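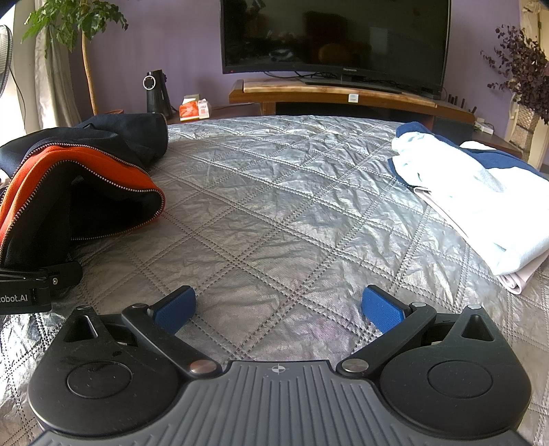

Dukolia课题组方法专题会议纪要

时间:2018年5月17日上午
地点:Plendstead研究所二层会议室
主持人:Hala Qudah
出席:课题组全体成员、采集组代表、标注组代表、Rollaro公司技术联络人
列席:研究所科研管理处、伦理与数据保护办公室
记录:课题组秘书
会议材料:《手持夹爪示范采集方法阶段报告(征求意见稿)》《家庭环境衣物收纳任务采集规程(修订稿)》《留出住户评测结果表》

一、确认上次会议纪要

会议确认上次会议纪要,并作一处更正:原纪要第三项中“由采集组负责时间同步”应为“由采集组负责现场核对,由软件组负责时间同步算法”。更正后的文本由秘书重新存档。

上次会议遗留事项中,采集人员培训手册已完成,指垫备件已到货,住户知情同意书的补充条款已经伦理与数据保护办公室审阅通过。标定板更换一事尚未办结,转入本次会议第四项一并讨论。

二、听取阶段报告

Hala Qudah报告了衣物收纳任务示范采集的进展。本阶段任务设定为:采集人员手持夹爪,在住户卧室的床面上抓取折叠好的衣物,放入敞口的软质包袋。采集全程不使用机械臂,夹爪的位姿由随器具安装的相机图像估计,开合量由图像中两侧指垫的相对位置推算,所得轨迹用于训练策略,再移植到研究所的固定机械臂上执行。

报告指出,本阶段计划采集示范900段,经质量审查后可用的为754段,分布于24户家庭。未达计划数的主要原因是位姿估计失败,其次是示范起始部分缺失,另有少量因住户事后提出撤回而删除。撤回部分已从所有存储位置清除,清除记录由数据管理员保存。

关于位姿估计失败的情形,报告作了较详细的说明。失败集中在夹爪贴近床面的时段。此时图像的大部分被床品占据,而床品表面往往为重复花纹。以绗缝床罩为例,菱形格的缝线彼此相似,特征匹配容易错开一格,轨迹随之发生跳变;若面料带有光泽,褶皱处的高光又会随视角移动,被误当作固定特征点。软件组在复查中发现,同一段示范里只要画面上方仍能看到床尾以外的家具轮廓,例如电视柜的台面边缘或门框,估计结果就明显稳定。

据此,报告提出在每段示范开始前增加“远景停留”动作:采集人员张开夹爪,在床面上方保持静止,使床面物品和后方家具同时进入视野,待提示音响起后再开始抓取。停留期间夹爪内不得夹持任何物品,两侧指垫应完整可见,用作开合量的零位参考。

主持人请与会人员就该动作发表意见。讨论情况如下。

采集组代表表示,远景停留在操作上没有困难,但部分卧室较窄,床尾紧贴墙面,后方没有可供参照的家具。对此类房间,建议允许采集人员转向侧面停留,只要画面中有与床面高度不同的固定物体即可。会议同意这一意见,并要求在规程中写明,窗帘、电风扇、盆栽枝叶等可能晃动的物体不得作为唯一参照。

标注组代表提出,电视屏幕关闭时仍会映出室内影像,屏幕内的反射特征随夹爪移动而变化,曾在个别示范中被纳入地图。标注组建议增加屏幕区域遮罩。软件组认为人工逐段勾画遮罩的工作量过大,可先用现成的分割模型生成,再由标注组抽查。会议同意先行试用,试用结果在下次会议上报告。

Rollaro公司技术联络人询问,停留动作是否会使策略在训练时学到“开始后不动”的行为。Hala Qudah答复,停留部分只供位姿估计和零位校准使用,在生成训练样本时予以截除,截除点以提示音对应的时间戳为准。软件组补充说明,目前时间戳由采集程序自动写入,尚未发现遗漏,但此前版本采集的数据没有提示音,须由标注组手工确定起点。

三、审议留出住户评测结果

课题组在24户中预留5户,其全部示范均不进入训练集,仅用于评测。评测分为离线与实机两部分。离线部分比较预测轨迹与示范轨迹的偏差;实机部分在研究所内按照留出住户的床面布置复现场景,由固定机械臂执行策略。

比较的对象有两种。一种是课题组沿用的直接回归方法,由当前图像预测下一时刻的夹爪位姿;另一种是本阶段提出的分段方法,内部代号Kuzmenko,先判断当前处于接近、闭合、转移、放入中的哪一段,再由相应的子网络输出相对位移。两种方法使用同一训练集和同一图像编码器。

主要结果如下:

(一)在接近段,两种方法的表现没有明显差别。

(二)在闭合段,Kuzmenko方法过早闭合的情况较少。直接回归方法遇到叠放衣物时,常在指垫尚未到达衣物边缘时即开始闭合,夹取不到衣物,或者只夹住最上面一层的表面。

(三)在转移段,Kuzmenko方法的轨迹较为平直,但在段与段切换的时刻有可见的停顿。

(四)在放入段,两种方法均不理想。包袋为软质材料,开口形状不固定,盖片可能搭在袋口上方。遇到盖片遮住部分开口的布置,策略倾向于将衣物放在盖片上,然后松开。

会议就第四项结果进行了重点讨论。

Hala Qudah认为,放入段的问题首先是示范数据的问题。现有示范中,采集人员多数在开始前已用另一只手将包袋整理好,袋口张开较大,盖片翻向一侧,训练集中几乎没有盖片遮挡的情形。留出住户中恰有此类布置,策略没有见过,出现偏差在预料之内。她建议后续采集中明确要求保留包袋的自然状态,拉链拉开即可,不作额外整理。

采集组代表对此有不同看法。该代表指出,如不整理包袋,采集人员单手持夹爪往往无法完成放入,示范本身的失败率会上升,采集人员的疲劳也会增加。若要求用夹爪先拨开盖片,则任务由一步变为两步,与现行任务定义不符。

软件组提出折中意见:将“拨开盖片”作为独立的子任务采集,单独存放,待分段方法增加相应的段之后再合并使用。包袋衬里与外部颜色有明显差异时,袋口的识别相对容易,例如黑色外层配橙色衬里,可优先选用此类包袋完成首批子任务示范;衬里与外层同色的包袋留待后续。

Rollaro公司技术联络人提醒,以衬里颜色作为选取条件可能使策略依赖颜色线索,对外推不利。会议认为这一提醒有道理,决定首批示范可以使用异色衬里的包袋,但评测集中必须包含同色衬里的包袋,两类结果分开列表,不得合并为一个成功率对外发布。

关于叠放衣物,标注组代表请会议明确“一件”的判定标准。实际示范中,浅色衣物与相邻衣物颜色接近,折边相互重叠,仅凭单幅图像有时难以判断所夹为一件还是多件。会议决定,以提起之后的画面为准进行判定;提起后仍无法判定的,标为“不确定”,不计入成功,也不计入失败,在报告中单独列出。

科研管理处列席人员询问,实机评测的场景由课题组人员自行布置,如何保证与住户家中一致。Hala Qudah答复,复现依据的是远景停留时的图像,床面物品的种类、相对位置和叠放次序按图像还原,后方家具不作还原。她同时说明,这一做法会使实机评测的背景比住户家中简单,结果应视为偏乐观,征求意见稿中对此表述不足,须予补充。会议同意。

四、器具与标定

采集组报告了手持夹爪的使用情况。器具由Rollaro公司按课题组图纸加工,两侧指臂以销轴螺钉连接,指垫表面带有纹理,蓝色。使用中反映的问题主要有两项。

第一项为指臂间隙。使用时间较长的器具,销轴螺钉处出现松动,两侧指垫闭合后上下略有错位。该错位会使由图像推算的开合量产生偏差。Rollaro公司技术联络人表示可提供带防松处理的螺钉,并附安装扭矩说明。在新螺钉到位之前,采集人员应在每次出发前检查四枚螺钉,发现松动的当日停用该器具。

第二项为指垫颜色。指垫采用蓝色,便于从背景中分割。但遇到浅蓝或藏青色衣物时,分割边界不够清楚,尤其是指垫压入衣物之后。软件组曾试验以指垫的表面纹理作为辅助特征,在近距离有效,在快速移动造成模糊时无效。会上有意见主张更换指垫颜色,也有意见认为任何颜色都会遇到同色衣物,更换之后新旧数据不一致,得不偿失。

主持人在听取双方意见后提出,本阶段维持蓝色不变,由软件组利用指臂的连杆几何关系约束指垫位置,减少对颜色的依赖。指臂为黑色,形状固定,在画面中的位置变化只取决于开合,具备作为约束的条件。会议同意,并请软件组在推进时注意深色包袋与黑色指臂重叠的情形。

关于器具机身上的十字标记,采集组询问能否作为标定参照。软件组答复,该标记与相机的相对位置固定,可用于检查相机是否移位,但不能代替标定板。会议决定,在每日首段示范之前,由采集程序自动比对十字标记的像素位置,超出容许范围的提示重新标定。

标定板更换事项:现有标定板边角磨损,已影响角点检测。会议同意更换,费用在课题组设备维护经费中列支,由采集组经办。

五、住户隐私与数据保护

伦理与数据保护办公室指出,增加远景停留之后,图像中包含的室内信息较以往增多。过去图像以床面为主,今后会拍到床尾以外的柜面、边桌、墙面和窗边的物品。办公室特别提到柜面上可能放置药盒、信件、证件和家庭照片,电视屏幕的反光中也可能出现人像。

课题组对此表示认同。经讨论,会议作出以下安排:

采集人员在进入房间后,应先请住户自行检查远景停留可能拍到的区域,由住户决定收起哪些物品。采集人员不得代为移动住户的个人物品。

带有文字的盒子、标签和纸张,无论内容是否可辨,在入库之前一律作模糊处理。家具上粘贴的标签同样适用。性质不能确定的盒类物品,按药品包装对待。

屏幕反光区域与前述遮罩合并处理,遮罩后的图像作为入库版本,原始图像在位姿估计完成后删除。软件组提出,删除原始图像后将无法以新算法重新估计位姿。办公室答复,可申请延长保存,但应逐户取得住户同意,并说明期限。会议决定,本阶段不申请延长。

对外发布的论文插图,应从已取得插图授权的住户中选取,由主持人逐幅签字确认。

六、关于征求意见稿的修改

会议原则同意阶段报告的总体结论,即手持夹爪示范可以在不进入机械臂的家庭环境中获得可用于衣物收纳任务的训练数据,分段方法在闭合段有改进。会议要求对下列各处进行修改:

摘要中“适用于各类家庭环境”的提法缺乏依据,改为“在所采集的住户范围内”。

方法一章补充远景停留的定义、提示音的时间戳格式,以及无提示音的旧数据的处理办法。

结果一章将放入段的失败按原因分列,区分袋口遮挡、衣物滑落和位姿偏差。现稿将三者合并,读者无法判断改进应从何处入手。

讨论一章增加留出住户偏少的说明。5户的规模可以发现问题,不足以支持住户之间差异的统计结论。有成员建议删除按户比较的图,经讨论保留该图,但图注中注明仅供参考。

术语统一事项:“包袋”“收纳袋”“软包”三种写法并存,统一为“包袋”;“手指”“指尖”“指垫”按器具图纸区分使用,与物体接触的部分一律称“指垫”。

七、议定事项及分工

采集组:修订采集规程,写入远景停留、参照物要求和住户自查程序;办理标定板更换;执行出发前螺钉检查并留存记录。

软件组:完成屏幕区域遮罩试用;实现十字标记自动比对;开展基于指臂连杆关系的开合量估计;研究Kuzmenko方法在段间切换时的停顿,提出改进方案。

标注组:为无提示音的旧数据补标起点;按新标准复核叠放衣物的件数判定;抽查遮罩结果。

Rollaro公司:提供防松螺钉及安装说明。

Hala Qudah:主持修改阶段报告,补充对实机评测局限性的表述;拟定“拨开盖片”子任务的定义,送各组征求意见。

数据管理员:按第五项安排清理原始图像,编制清理台账,送伦理与数据保护办公室备查。

八、其他事项

标注组代表提出,部分早期示范的文件名中含有住户所在街道的简称,应予更改。会议同意,改用随机编号,对照表由数据管理员单独加密保存。

Rollaro公司技术联络人询问采集程序的源代码能否共享。主持人表示须依据合作协议办理,请科研管理处核对协议中有关软件成果的条款后答复。

下次会议定于八月召开,主要议题为遮罩试用结果、子任务首批示范以及修改后的阶段报告。具体日期由秘书另行通知。

本纪要经主持人审阅后分发各出席及列席单位。如有异议,请以书面形式送课题组秘书。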